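Mellix Seller Help
Ticket 453
Subject: Labels on flat parcels not accepted at first scan
Category: Packing and labels
Status: Open, waiting for customer
Account: Plurnska (small seller, home goods)

Message from customer
January 7, 2018

Hello,

I write to you because we have a problem with the shipping labels and I could not find the answer in the help pages. I will try to give all the details, so you do not need to ask me many times.

We are a small shop and we send flat, square goods, mostly cushion covers and table linen. We pack them in black plastic, and then we put clear tape over it. We print the labels from your Mellix page and we give the parcels to the carrier, Plerkora, at their depot on Fraser Road. Until December we had almost no trouble. Then in one delivery 8 parcels were put aside at the depot with the note "label unreadable". They were not lost, but they were late, and I had to write to every buyer to say sorry.

I asked at the depot what is wrong with the labels. The person at the desk told me only that the scanner did not read them and somebody must type the number by hand. He could not say if it is the print, the tape or the plastic.

What I have checked already:

The printer. I cleaned the head and printed the test page. The lines are sharp and black. I also printed one label and tried to read it with the phone before I put it on a parcel. It was read immediately.

The label size. In your settings it is on the standard size and I did not change it. The scale in the print window is 100 percent.

The address. All the addresses were complete and the numbers under the bars are the same as the numbers in my order list.

So I think the problem comes after the printing, at the packing table. Please tell me what you need from me.

With kind regards,
Plurnska

Reply from Mellix Seller Help

Hello,

Thank you for the clear report. Could you please tell us the following things:

How is the label fixed to the parcel? Do you use the self-adhesive sheets, or plain paper under tape?

Does the tape go over the barcode?

Are the parcels firm or soft when you put the label on?

Mellix Seller Help

Message from customer

Hello,

Thank you for the fast answer. I reply in the same order.

We use the self-adhesive sheets, but we put clear tape over the label too. I know that the glue should be enough. However, on the black plastic the corners of the label sometimes come up, especially when it is cold in the workroom, and one time we had a label that fell off completely. After this we started to cover everything.

Yes, the tape goes over the barcode. The tape is not so wide as the label, so we need more than one strip, and the strips go a little over each other.

The parcels are soft. It is textile inside, so when you press in the middle the parcel goes down and when you take the hand away it comes up again. We press the top of the parcel flat with both hands after the label is on, and at this moment it looks good. We make them in stacks, because the table is also used for cutting the cardboard and there is not always a lot of free place.
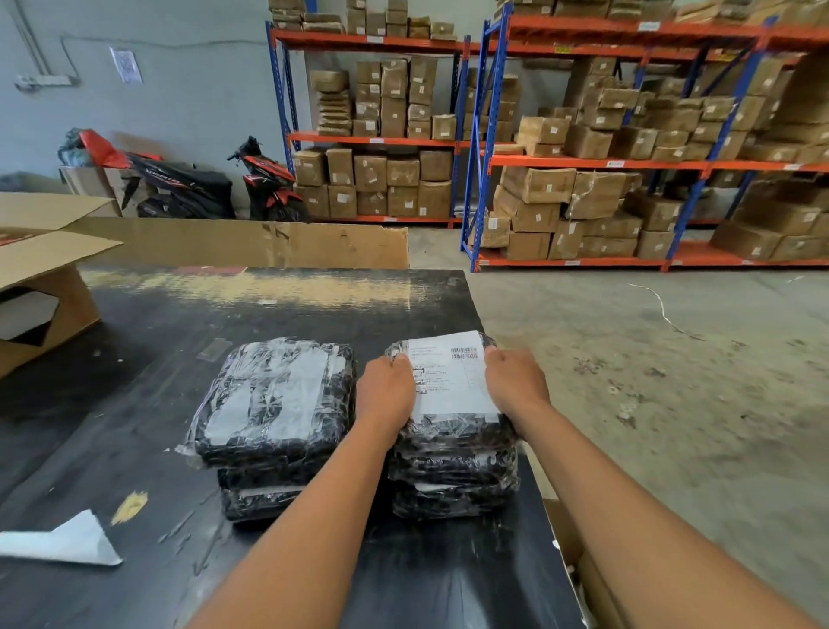 I looked again at the parcels which were waiting to go out, and I must say that the tape makes wrinkles on the label. I did not pay attention to it before. For the eye it is no problem, you can read the address very well. But if I hold the phone above the label under the lamp, the wrinkles are shining and the phone needs several tries. When I turn the parcel a little, it reads. With the same label without tape it reads at once, from every side.

I have also one question about the table. It is an old one and it has dust on it from the cardboard. Can the dust get under the tape and disturb the barcode? I found a little bit of gray dust on the sticky side of the roll.

With kind regards,
Plurnska

Reply from Mellix Seller Help

Hello,

This helps very much. We believe the cause is the tape over the barcode. Glossy tape reflects the light of the scanner, and a wrinkle can bend the bars or hide a part of them. A person does not notice it, but the fixed scanners at a depot read the parcel from one direction only and do not try again from another side.

Please try these steps with your next parcels:

1. Wipe the place for the label with a dry cloth. Dust on the plastic is also the usual cause when corners come up.

2. Push the air out of the parcel before you close it. Then tape the parcel completely, and put the label on as the last thing.

3. Put the label on one flat side, away from folds and loose ends of the wrap. Begin at one short side of the label and smooth it slowly with the hand to the other.

4. If you want tape for safety, put it only along the outer edges of the label. Leave the barcode and the digits under it free.

5. Keep the roll of tape on its side in a box or a drawer when you do not use it. Dust on the sticky side gives weak tape and gray marks.

6. Lay the parcel on the empty part of the table to put on the label, and move it to the stack afterwards. A soft stack moves under the hands and the label gets folds.

Parcels which are already taped do not need to be packed again. Print the label a second time from the order page, cross out the old barcode with a thick black pen, and stick the new label next to it or over it. Please be careful that there are not two readable barcodes on one parcel.

Mellix Seller Help

Message from customer

Hello,

I made a test with 18 parcels. All of them were packed like you described, with the label as last thing and the tape only on the edges. I brought them to the depot myself and asked if I could wait until they were scanned. All 18 were accepted at the first try.

Two remarks, maybe they are useful for other sellers.

The wiping is more important than I thought. With the dry cloth the label sticks much better on the black plastic, also in the cold room. I let one parcel lie near the window for the night and in the morning the corners were still down. We now clean the whole table before we start with labels, and the cutting of cardboard is done before, not between.

Step 4 is a little difficult when the barcode is close to the edge of the label. On our labels there is very little white space beside it, so if I put the tape on that edge it covers the end of the bars. I leave this edge without tape now. Is this correct, or is it possible to move the barcode more to the middle in the settings?

I also still worry about rain. In our town the parcels are sometimes left outside in front of the door, and the ink of our printer is not waterproof. This was the other reason for the full tape.

With kind regards,
Plurnska

Reply from Mellix Seller Help

Hello,

We are glad to hear that the test went well.

Yes, it is correct to leave that edge free. The position of the barcode is fixed by the carrier and cannot be changed in your settings. We have passed your remark to the colleagues who take care of the label layout, but we cannot promise a change.

For rain you have 2 possibilities. You can use a clear document pouch, where the label lies flat inside and is not glued. Please choose the matte kind, the glossy one can give the same reflection as your tape. Or you can print on thermal labels, which have no ink, but you would need a different printer.

If you try the pouches, please let us know how they are read at the depot. We keep the ticket open until then.

Mellix Seller Help

Message from customer

Hello,

I ordered one pack of the matte pouches and will make the same test when they arrive. For the parcels of this week I continue with the tape on three edges. Please leave the ticket open, I will write here again.

With kind regards,
Plurnska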